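Rent the arm, buy the computer: a small firm plans its first robot budget

Ghizlane Benmoussa keeps her equipment budget on one sheet of paper, folded in four, and she has it out before the coffee arrives. There are three columns in blue pen and a fourth in pencil. The pencil column is the one she wants to talk about.

"That's everything we decided we could wait for," she says, and turns the sheet around so I can read it. "It's my favorite part of the whole thing! A year ago every one of those lines was in pen."

Benmoussa runs operations at Desum, a company of 18 people that wants to put tidying robots into furnished rental apartments between guests. The job sounds simple when she describes it. A guest leaves, the robot goes through the living room, and things left on the floor or down the side of a couch end up in a tray by the door, where the cleaner can sort out what's trash and what has to be mailed back to somebody. Desum started out managing the rentals themselves. Lost property was eating her mornings.

"Chargers, remotes, kids' tablets, one earring," she says. "You'd think the big stuff would be the headache, but people come back for a suitcase. They don't come back for a remote, and then the next guest calls at nine at night."

The company had the idea first and the shopping list second, and she admits the shopping list was bad. The original plan, drawn up over a couple of evenings with the founders, was to buy two complete mobile arms outright, fit out a test apartment, and hire somebody to run it. She asked for quotes from three suppliers and got three documents she couldn't compare. One had the gripper in the price and the other two didn't. One charged for the training days. One listed a safety scanner as an option and then mentioned in a footnote that the warranty assumed you'd bought it.

"I made a rule after that. I don't read the total anymore. I read the footnotes, I write down every noun, and then I ask each supplier for a price on every noun. They hate it a little. But you learn so much! I didn't know a gripper had spare fingertips as a line item. I didn't know you could go through a set of those faster than printer ink."

What changed the plan was a conversation with Feris, the software contractor Desum had already been paying to look after its booking system. Somebody there had worked with simulators before and asked her why she was in such a hurry to own hardware. She had no good answer. The first half year of work, when she listed it, was mostly finding out whether a given arm with a given gripper could get at the kinds of things guests leave behind, in the kinds of rooms Desum actually rents. A lot of that could be tried on a screen.

So the first thing she bought was a computer. It was a good one with a serious graphics card, and it now lives under a desk in what used to be the linen room. The second thing was 90 days of Feris's time to build living rooms.

"They'd send me a room every few days and I'd get so excited," she says. "I'd write back things like, the rug's too nice, our rugs aren't that nice. Or, put something on the sofa, there's always something on the sofa. I was a terrible client and I had the best time." 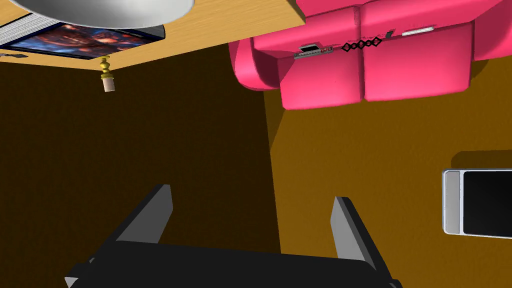
The rooms paid for themselves in what they took off the list. The team had been set on a long-reach arm, the most expensive of the three, on the theory that it would need to get over furniture. After a few weeks of trial runs in the simulator it was clear that the base could usually drive to a better spot, and the mid-size arm from Plorov did nearly everything the long one did. The difference in price went straight into the pencil column and stayed there.

Grippers went the other way. Benmoussa had budgeted for the plainest one in the catalog. She now plans to spend more on that part than on any other accessory, and she is very happy to explain why to anybody who'll sit still.

"Think about a tablet lying flat on a floor. Where do you grab it? There's no handle, there's hardly any edge. With two fingers you've got to come in from above and get hold of both sides, and if it's wider than your fingers open, you're done. So suddenly the opening width is the most important number on the whole sheet, and I'd skipped right over it. I'd been looking at how much it could lift! Our guests don't leave bowling balls."

She measured things for two weekends. She went through the lost property shelf with a tape measure and a notebook, writing down the narrowest side of everything on it, and came out with 54 entries. That list went to Plorov with a polite note asking which gripper could handle the most of them. The reply took a while, she says, and came back with a different model number from the one they'd first quoted. It also came with a question about whether she'd considered suction.

Had she?

"I have now. It's in pencil."

I ask whether a simulator can really tell you what to buy, and she gets more careful. There are things she doesn't trust it on. Fabric is one. A soft couch on a screen and a soft couch in an apartment in November with somebody's wool blanket over it are different animals, and she'd be nervous about signing a purchase order on the strength of a cushion that was drawn by a contractor. Friction is another, and so is lighting, though Feris keeps telling her that lighting is easier than she thinks.

"So you don't use it to say yes. You use it to say no, cheaply. If it can't do it in there, I'm not paying to find out that it can't do it out here. And if it can, okay, then I rent."

Renting is the second column. Desum has arranged a three-month lease on one Plorov arm and base, with the payments counting toward the price if they keep it. She negotiated that last part herself and is openly proud of it. The first offer was a lease with nothing credited. She asked what would have to be true for the payments to count, and the salesman told her: a named start date and a commitment to take the training at the same time. Both were things she'd meant to do anyway.

"Ask them that question, exactly like that," she says. "What would have to be true. People will often just tell you."

The apartment for the real trials is a one-bedroom on the third floor of a building the company manages, in a complex called Rawashdeh Court. It will be out of the rental pool for the whole lease, and the rent it won't be earning is in the budget as a cost. That line started an argument. One of the founders felt it wasn't real money, as nobody would be sending an invoice for it. Benmoussa put it in pen and went over it twice.

She has other lines that first-time buyers tend to leave out, and she reads them off the sheet at some speed. Freight, both directions, in case the arm goes back. An electrician for half a day. Insurance, which took four phone calls and a site visit. A second battery, which the supplier called optional and which she calls the difference between a morning's work and a day's. Floor protection. Door thresholds, which the base can't climb if they're too high, and which nobody had measured until she went around with the same tape and found two that would have to be planed down.

And people. The biggest number on the page after the hardware is wages, for one technician full time and for the cleaners' hours. The cleaners will be paid to spend time in the trial apartment saying what's wrong with how the robot does it.

"They've been doing this job for years, they know where everything ends up. One of them told me to check behind the curtain, always, and that there'd be socks. We hadn't put a single curtain in the simulator! We went back and added curtains."

She keeps a contingency too, and won't give me the amount, but says it's larger than the founders wanted and smaller than her father would have advised. He ran a bakery and bought ovens. His habit was to ask any seller for the name of a customer who'd stopped using the machine, and she does the same now. Two suppliers gave her a name. The third changed the subject, and isn't on the sheet.

The rest of the plan depends on how the lease goes. If the arm clears the floor of the trial apartment well enough, and she has a written definition of well enough that runs to a page and a half, Desum will keep it and order one more. The company looks after 110 apartments, and there's no version of the budget in which each one gets its own robot. The idea is a machine that travels in the van with the linen. That brings up ramps, tie-down straps, and whether the van's rear door is wide enough. She believes it is, by a little less than the width of her hand, and she has asked Plorov to confirm the dimensions with the arm folded.

I ask what she'd tell somebody with a similar-sized company and a similar itch to buy. She thinks about it while folding the sheet back up.

"Spend on knowing things first. The computer and the contractor felt like a detour, and I had to defend them in a meeting, and I wasn't very good at it, to be fair. But when I sat down to do the second version of the budget I could do it in an afternoon. I knew what every line was for. And go to the warehouse, or the hotel, or whatever you've got, and measure your own stuff. Take a tape measure. It's so much fun, I mean it, I'd do it again tomorrow."

The arm is due to be delivered to Rawashdeh Court at eight in the morning, on a pallet. She has already checked that it fits in the elevator.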